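4. 공차 회송과 현장 대기: 배차 담당자는 무엇을 보고 차를 보내는가

앞 절에서 다룬 요금 구조는 전세 미니버스 사업의 절반만 보여 준다. 나머지 절반은 손님이 타고 있지 않은 시간에 있다. 기사가 승객을 내려 준 뒤 차고로 돌아올지, 근처에서 다음 예약을 기다릴지, 다른 업체의 운행을 대신 맡을지는 대개 몇 분 안에 정해진다. 연구진이 이 결정에 매료된 것은 첫 현장 방문 때였다. 배차실 벽에 걸린 화이트보드에는 시간표에 없는 정보가 빽빽했고, 그 가운데 상당수는 예약 시스템 어디에도 입력되어 있지 않았다. 이렇게 풍부한 판단이 매일 지워지고 다시 쓰인다는 사실만으로도 연구할 가치가 충분했다!

4.1 자료와 조사 대상

분석 자료는 프라르케라우(Prarkerau) 지역에서 영업하는 전세 운송업체 4곳의 운행 기록이다. 업체들은 리무진과 미니버스, 대형 버스를 섞어 보유하고 있으며, 이 가운데 가장 큰 슐츠(Szulc)는 공항 송영과 기업 행사 수송을 주로 맡는다. 올타(Olta)는 학교 체험학습과 결혼식 하객 수송의 비중이 높다. 나머지 두 업체는 이름을 밝히지 않는 조건으로 참여하였다.

운행 기록은 배차 프로그램 후부스(Huvus)에서 내려받았다. 취소된 예약과 차량 정비를 위한 이동을 제외하고 1,774건이 남았으며, 각 건에는 배정 차량, 출발지와 도착지, 계획 시각과 실제 시각, 승객 하차 후의 차량 위치가 포함된다. 같은 업체라도 배차 담당자에 따라 비고란을 쓰는 방식이 크게 달랐다. 어떤 담당자는 "정문 말고 뒤쪽 진입로"처럼 다음 기사에게 유용한 내용을 꼼꼼히 적었고, 어떤 담당자는 한 글자도 적지 않았다. 비고란은 마엘 자카리아스(Maëlle Zacharias)와 언도르 샤르코지(Andor Sárközi)가 각각 따로 분류한 뒤 서로 어긋난 항목을 논의하여 확정하였다.

기록만으로 알 수 없는 부분은 배차실 관찰과 면담으로 보완하였다. 관찰은 성수기인 10월에 집중하였다. 단체 관광과 기업 연수가 겹치는 시기여서 차량이 모자라는 상황과 남는 상황이 하루 안에 번갈아 나타난다.

4.2 변수의 정의

공차 회송은 마지막 승객이 내린 지점에서 차고까지, 또는 다음 승차 지점까지 승객 없이 이동하는 구간으로 정의하였다. 두 경우를 한 변수로 묶는 선행 연구도 있으나 우리는 나누는 쪽을 택하였다. 차고로 돌아오는 이동은 기사 교대와 세차, 연료 보충에 묶여 있고, 다음 승차 지점으로 가는 이동은 예약 사이의 간격에 묶여 있다. 둘을 합치면 배차 담당자의 재량이 드러나지 않는다.

현장 대기는 승객을 내려 준 차량이 30분 이상 같은 구역에 머무른 경우로 한정하였다. 기준을 더 짧게 잡으면 주차장에서 빠져나오는 시간이나 짐을 내리는 시간이 대기로 잡히고, 특히 대형 버스에서 왜곡이 심해진다. 기사의 법정 휴식은 대기와 겹칠 수 있으므로 별도 표시를 두고, 본 절의 주 분석에서는 대기에 포함하되 민감도 분석에서는 제외하였다.

업체 간 대차는 한 업체가 접수한 예약을 다른 업체의 차량이 수행한 경우이다. 대차는 정산 장부에는 분명히 남지만 배차 기록에는 종종 빠져 있었다. 빅토리어 니트러이(Viktória Nyitrai)가 양쪽 자료를 차량 번호와 승차 시각으로 대조하여 누락을 메웠다. 매우 손이 많이 가는 작업이었고, 덕분에 본 연구에서 가장 흥미로운 결과가 나왔다.
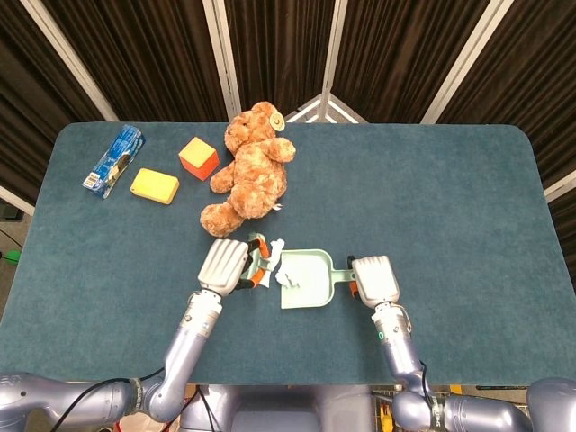 그림 3. 청록색 상판의 탁자와 그 위의 과자 봉지, 노란색 스펀지 블록, 정육면체 블록, 연갈색 곰 인형.

4.3 결과

전체 운행 가운데 거의 855건에서 하차 직후의 차량이 차고로 향하지 않았다. 예비 조사 때 업체 대표들이 짐작한 것보다 훨씬 많은 수이다. 대표들은 한결같이 "우리 차는 끝나면 들어온다"고 말했지만, 실제 기록 속의 차들은 도시 외곽의 휴게 공간과 행사장 주변, 공항 진입로 근처의 대기 구역에 넓게 퍼져 있었다. 대표의 설명과 기록이 어긋난다고 해서 누군가 규정을 어긴 것은 아니다. 규정에는 예외를 배차 담당자의 판단에 맡긴다는 조항이 있고, 담당자들은 그 조항을 부지런히 활용하고 있었다.

차종에 따른 차이는 뚜렷했다. 리무진은 하차 후 곧바로 다음 승차 지점으로 이동하는 비율이 높았다. 예약 시간이 짧고 시내에 몰려 있기 때문에 차고에 들를 틈이 적다. 대형 버스는 정반대여서, 왕복 예약의 가는 편과 오는 편 사이를 현장에서 보내는 경우가 많았다. 미니버스는 두 양상을 모두 보였으며, 같은 차량이 오전에는 버스처럼, 저녁에는 리무진처럼 움직이기도 했다. 차량의 크기보다 그날 맡은 예약의 성격이 이동을 더 잘 설명하는 셈이다.

올타의 결혼식 수송은 따로 언급할 만하다. 하객을 식장에 내려 준 미니버스는 피로연이 끝날 때까지 근처에 머무르는 것이 관행이었는데, 담당자 일로너 커토너(Ilona Katona)는 식장과 숙소 사이가 가까운 경우 그 사이에 짧은 공항 송영을 끼워 넣곤 했다. 면담에서 그는 결정의 근거를 이렇게 설명했다. "신랑 쪽에서 전화가 몇 번 왔는지를 봐요. 자주 오면 그날은 차를 안 뺍니다. 분명히 일찍 가고 싶어 하는 어르신이 계시거든요." 예약 화면의 어느 항목도 이런 신호를 담지 못한다. 통화 횟수를 변수로 추가할 방법을 찾는 일은 후속 과제로 남겨 두었지만, 연구진은 이 대목을 들으며 무척 들떠 있었다.

대차의 효과는 시간대에 따라 갈렸다. 이른 아침의 공항행 예약에서는 대차를 이용한 운행의 공차 거리가 뚜렷이 짧았고, 저녁 행사의 귀가 수송에서는 차이가 거의 없었다. 저녁에는 네 업체의 차량이 모두 같은 방향에서 바쁘기 때문에 빌려 줄 차가 남지 않는다. 흥미롭게도 아침 대차의 대부분은 전날 밤에 이미 합의된 것이었다. 급할 때 전화로 차를 구하는 모습을 예상했던 우리에게는 반가운 반전이었다. 담당자들은 퇴근 전에 서로의 이튿날 첫 운행을 물었고, 그 대화는 대개 몇 마디로 끝났다.

법정 휴식을 제외한 민감도 분석에서도 차종별 순서는 바뀌지 않았다. 다만 대형 버스의 현장 대기는 눈에 띄게 줄어들었다. 장거리 왕복에서 대기와 휴식이 겹치도록 일정을 짜는 것이 슐츠의 오랜 방식이고, 이 업체의 자료가 대형 버스 운행의 큰 몫을 차지한다.

4.4 논의

배차 최적화 문헌은 공차 거리를 줄여야 할 비용으로 다룬다. 우리의 자료도 이 전제를 대체로 지지한다. 그러나 현장에 남은 차량은 비용인 동시에 여유분이기도 하다. 행사가 예정보다 일찍 끝났을 때, 다른 차량이 정체에 갇혔을 때, 승객 수가 예약보다 많을 때 가까이에 있는 빈 차의 가치는 급격히 커진다. 슐츠의 배차 담당자 빅토리어 두다시(Viktória Dudás)는 이를 "주머니에 넣어 둔 차"라고 불렀고, 우리는 이 표현이 마음에 들어 내부 회의에서 줄곧 사용하였다.

이 여유분을 모형에 넣으려면 대기 차량의 위치와 더불어 그 차량이 얼마나 빨리 움직일 수 있는지를 알아야 한다. 기사가 휴식 중인지, 실내 청소가 끝났는지, 트렁크에 이전 단체의 짐이 남아 있는지에 따라 같은 위치의 차라도 쓰임이 달라진다. 후부스에는 현재 차량 상태를 운행 중과 운행 종료로만 구분하는 항목이 있다. 여기에 즉시 출발 가능 여부를 한 칸만 더해도 담당자들이 머릿속에 담아 두는 정보의 상당 부분을 기록으로 옮길 수 있다. 연구진은 2025년 1월에 이 항목을 추가한 시험용 화면을 참여 업체에 전달하였으며, 입력이 번거롭지 않은지부터 살펴보고 있다.

대차에 관해서는 조심스러운 해석이 필요하다. 참여 업체들은 서로 오래 거래해 온 사이이고, 차량의 청결 상태나 기사의 복장에 대한 기대도 비슷하다. 신뢰가 없는 업체 사이에서 같은 방식의 합의가 가능한지는 본 자료로 판단할 수 없다. 고객이 계약한 업체와 다른 도색의 차량이 도착했을 때의 반응도 조사하지 못했다. 리무진 예약에서 대차가 드물었던 점은 이 문제와 관련이 있을 수 있으나, 면담에서는 담당자마다 설명이 달랐다.

성수기 자료에 기댄 것도 한계이다. 비수기에는 차고로 돌아가는 비율이 높아지고 대차의 필요는 줄어들 것으로 보인다. 한편 비수기에는 정비 일정이 몰리므로 운행 가능한 차량의 수 자체가 달라지며, 두 효과 가운데 어느 쪽이 큰지는 예측하기 어렵다. 겨울철 산간 도로의 통제가 회송 경로에 미치는 영향도 따로 살펴야 한다. 올타는 이 시기의 기록을 추가로 제공하기로 하였고, 분류 작업은 비고란부터 시작할 예정이다.

다음 절에서는 위의 변수를 이용하여 하루 단위의 배차 모형을 구성하고, 담당자가 실제로 내린 결정과 모형의 제안이 갈라지는 지점을 운행별로 비교한다.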